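To: tullham-neighbors
Subject: Re: shoes off at the hall, and the floor in general
Thursday, 7:40 pm

> I've been going to the Thursday sessions at the hall since they reopened it
> and I have a question about the floor. There is a new sign by the door
> asking everybody to take off outdoor shoes. I don't mind doing it but my
> feet get cold and I was told socks are slippery on the new finish. Is this
> a permanent rule? Also, what was put on the boards? We have the same kind
> of floor at home, oil finish, and it has gone gray by the back door. I
> would like to know if the hall product is something a person can buy, and
> if it is worth sanding first.

I was on the crew that did the floor, so I can answer most of this.

The shoe rule is permanent for the main room. It does not apply to the entry, the kitchen or the hallway to the restrooms, which are all tile. The reason is grit. We measured the old finish before sanding and in the strip between the door and the stage it was gone completely, down to bare wood. Along the walls it was nearly untouched after the same number of years. People walk in from the gravel lot on Plukside and the gravel comes with them.

On the slipping: socks are slippery, yes. Indoor shoes with a clean rubber sole are fine and so are slippers or sandals, as long as they stay indoors. Please don't wear them across the lot and then in. There is a shelf in the entry where you can leave a pair between sessions. Put your name in them. The lost box already has four single slippers in it.

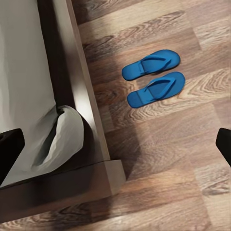
Flip-flops on a wood floor. Fine for the main room if kept for indoors.

As for the product, it is a hardwax oil sold under the name Brimura. Baert carries it, the store out past the grain elevator, in the small can and the large one. We used the satin. The hall is 573 square feet not counting the stage, and we put on 2 coats. We bought too much. If you want to try a patch before you pay for a can, I have a partial one in my garage and you can have a jar of it.

Your gray spot by the back door is water getting into the wood where the oil has worn off. Whether you need to sand depends on how deep it goes. Try this first:

Wash the area with a wood floor soap and let it dry overnight. Rub a small corner with a fine abrasive pad, going with the grain. If the gray comes up in a minute or two of rubbing, you can do the whole patch by hand and re-oil it. If it stays, it has gone deeper and you will have to sand, and then you are better off doing complete boards from end to end. A sanded circle in the middle of a floor will show for years.

We started with 60 grit at the hall, but that was to get through old varnish with paint drips in it. I would not go that coarse on an oiled floor at home. Start at 100 and see.

Put the oil on thin. Thinner than looks right. Wipe off whatever is still sitting on the surface after the time printed on the can. Our first corner, the one behind the piano, was left too heavy and it stayed tacky for most of a week. You can still feel the difference if you put your hand on it.

Spread the used rags flat outside to dry, or keep them in a bucket of water with a lid until you can get rid of them. Don't leave them in a pile. They can heat up and catch fire without any help.

Stay off it overnight at least. We kept furniture off the hall floor for 14 days and rugs off for longer than that. If you have a mat at the back door, leave it up until the finish is hard, and when you put it back get one without a rubber backing. The rubber can leave a mark on oil, and it holds water underneath, so it may be part of how yours went gray in the first place.

Day to day there isn't much to it. Dry mop or vacuum with the brush head. Damp mop when it needs it, wrung out well. No vinegar, no steam mop. Somebody used a steam mop on the old floor a couple of winters back and the boards by the kitchen door cupped, and we had to replace three of them.

The hall heat is a separate problem. The thermostat is set to come on at 6, so the room is still warming up when the Thursday group arrives. I have asked for it to be moved to 5. If that doesn't happen by March I will bring it up again.

I'm at the hall most Thursdays until we lock up if you want to come and look at the floor by daylight or otherwise. Let me know about the jar.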